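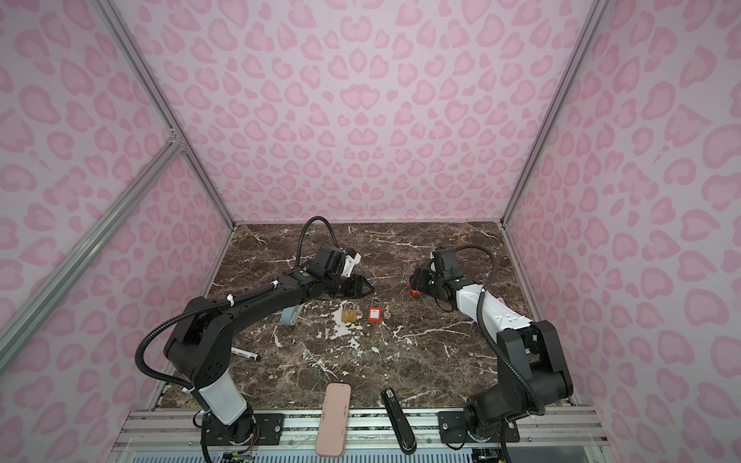
Figure 3. Brown marble tabletop with white and cream veining, pink leopard-print walls behind.

Print | E-mail
September – by Roy Mapplebeck
Shares: 90 | Comments: 11

4.2 The lettering of the parish bounds

We come now to the letters themselves, which were the reason most of us took an interest in the boundary stones of Covside and Idudcombe in the first place, and which have given us far more trouble than the stones they are cut on. The Fourie notebooks list 428 stones along the two parish bounds and the lanes between them. Many of those entries are no more than a line ("stone, leaning, by gate"), and a good many describe stones that have since gone into walls, gateposts and, in one sad case, a garden pond. Of the whole list, 90 entries record some kind of lettering, and it is those we deal with in this section.

The commonest letter by a long way is a plain capital C, taken by everyone who has written on the subject to stand for Covside. We see no reason to quarrel with that. It is nearly always cut on the face looking toward Idudcombe, so that a person walking out of the one parish would meet the name of the other, and it is cut with a broad, shallow stroke that wears badly. On the exposed stretch above the old sheepwash, the C can often be felt with the fingers long after it has stopped being readable by eye, and we would urge anyone following us to go out late in the afternoon, when the low light does half the work for you.

The Idudcombe stones are a much more mixed family. Some carry a single I, some carry a pair of letters that earlier writers read as ID, and a small group on the north side carry what looks very much like an I with a bar through the middle. The Bruketti plan, which is our only early map of the bounds at a useful scale, marks this northern group with a small cross and gives no key. It is tempting to join the two together and say that the barred I is a cross, and that these stones were older wayside crosses pressed into service as boundary markers. One of us argued for this quite warmly in our first season.

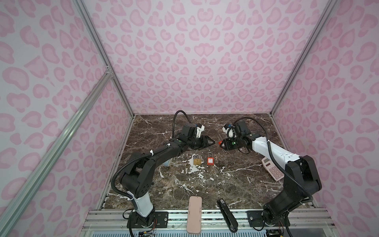
Stuart Cropper, on reading a draft of the paragraph above, objected that a barred I is just what a tired mason produces when he has cut the wrong letter and wants to strike it out, and that he had seen the same thing on milestones where no cross could ever have stood. He also pointed out that the Bruketti plan uses its small cross for two springs and a sheepfold.

We have taken this seriously, and it has changed the shape of our argument. The springs are a particular difficulty. If the cross on the plan simply means "a thing worth noting," then it tells us very little about the stones it marks, and we are left with the carving alone. We therefore went back to the northern group on a dry Monday with fresh copies of the notebook pages, and looked again at the order in which the strokes had been cut. On three of the stones the horizontal bar runs cleanly across the upright, and the floor of the bar is deeper. On a fourth the upright seems to break the bar, though the surface is so flaked at that point that we would not want to lean on it.

A bar cut after the upright is what Cropper's tired mason would leave behind. It is also what you would get if a later hand, passing an ordinary boundary letter, turned it into a cross for reasons of his own – and we know that the bounds were beaten on foot each spring, with prayers said at certain stops. The accounts kept at Idudcombe mention bread and ale being carried out to "the cross stone" on the north side, in the singular, which is a pity, as a plural would have helped us a great deal. Still, it does show that at least one stone there was thought of as a cross by the people who walked to it, whatever it had been when it was first set up.

Spacing offers a little more help. The plain C stones stand wherever the ground allowed, with gaps so uneven that we gave up looking for a pattern. The barred stones are set closer together, and between the second and third of them the notebook gives a distance of 90 paces, which agrees very nicely with our own tape once allowance is made for the slope and for the compiler's evidently short legs. Close spacing would suit a series of stops on a procession. It would also suit a stretch of boundary that was often in dispute, and the north side certainly was, as the quarrels over the peat cutting described in section 3 make plain.

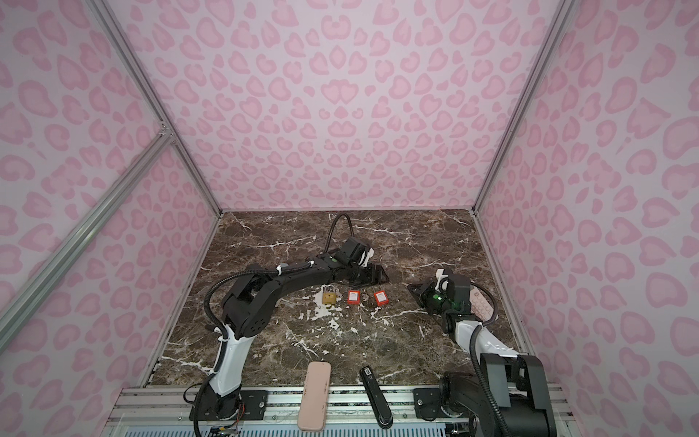 Were the barred letters cut at the same time as the plain ones? Probably later, on the three stones where the order of strokes can be made out, though by how many years we cannot say.

Tool marks might narrow the matter down. The plain letters on both sides of the bounds were made with a pointed tool and then smoothed, while the bars, where enough is left to judge, show a flat chisel and no smoothing at all. We have casts of two of the bars and hope to take a third when the bracken dies back. Until then we list the northern group in the catalog as "lettered, altered," with the cross reading given in brackets, and we have kept the notebook's own numbering so that readers can check our entries against the older ones without too much grief.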